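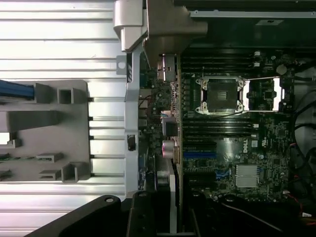 *Metal, plastic and a sliver of green circuit board.*

# "The budget still thinks it's a boom year"

The former budget director of Sulemana has a rule for visitors, which is that they must sit in the chair facing the window. From there you can see the old mineral terminal, where the cranes have been parked in the same position since spring. "I find it saves me the first ten minutes of explaining," she says.

She spent 20 years in the finance ministry and left it, by her own account, with a pension and a bad shoulder. She agreed to talk on the condition that I leave her name out. Everyone in the capital will know who it is by the second paragraph, she concedes, but she would like them to have to pretend.

The subject is Stoltine, the ore that pays for most things in the country and gets blamed for the rest. When the price is up, ministers cut ribbons. When it's down, they discover diversification. "I have personally drafted 4 diversification strategies," she says. "The third one was quite good. It had a chapter on cashews."

What became of the cashews?

"They're still in chapter five."

She is more patient than she sounds. The trouble, as she tells it, begins each October, when the ministry has to put a price on next year's ore. The price goes into a spreadsheet, the spreadsheet produces a revenue figure, and the figure is promised to people. Last time the ministry settled on 847 a ton. "I asked where that came from. I was told it was conservative. I asked conservative compared to what, and the meeting moved on to lunch."

The ore never got there. By midyear the gap was being filled with short-term borrowing at rates she describes as "the kind you'd be embarrassed to tell your mother." Road crews were sent home. Teachers in two of the northern districts were paid late, then paid half, then sent a letter thanking them for their understanding. She has a copy of the letter and reads me a line of it in a flat voice before putting it back in its folder.

I ask about the savings fund, set up after the last slump so that this one wouldn't hurt. She laughs for long enough that I have time to drink some tea.

"The fund is a very well-designed fund. The law says money goes in when prices are high and comes out when they're low. It doesn't say what 'high' is. So in my whole time there, prices were never high. They were 'recovering,' or they were 'firm.' One year they were 'encouraging.'" At the end of her tenure the balance would have covered 177 hours of government spending. She worked it out on her last afternoon – her computer access had already been cut off, so she did it on paper.

Then there is Dirnix, the trading house that buys most of the ore in advance. The government likes this arrangement, which brings cash early. She likes it less, as the cash comes early by not coming later. "You sell next year's harvest to pay for last year's seed, and you tell the newspapers it's an innovative facility. I wrote that press release too, by the way. Put that in. I don't want to sound like I was standing off to one side."

Does she see any way out? The port town of Guvex, she says, has been charging its own market levies for a few years, small sums on stalls and trucks, and fixing drains with them. People complain about the levy constantly. She thinks this is the healthiest thing in the whole public sector. "When the money comes out of the ground, people ask for their share. When it comes out of their pocket they want to see the receipt. I'd take a country full of people asking for receipts."

The ministry has noticed Guvex as well. There is now a proposal to have the levies collected centrally. She was sent the draft for comment, as a courtesy, and her comment ran to one word, which she would also prefer I leave out.

I bring up the forecast for next year, which hasn't been published. She already has it; she seems to have most things. Without looking anything up she tells me the new ore price will be higher than the old one.

On what basis?

"They have a consultant." She gets up to see about more tea, and asks from the kitchen whether I take sugar, because it has gone up again and she's keeping track.

*2023-10-06. The interview has been shortened. The finance ministry was asked for a response and sent a copy of the diversification strategy.*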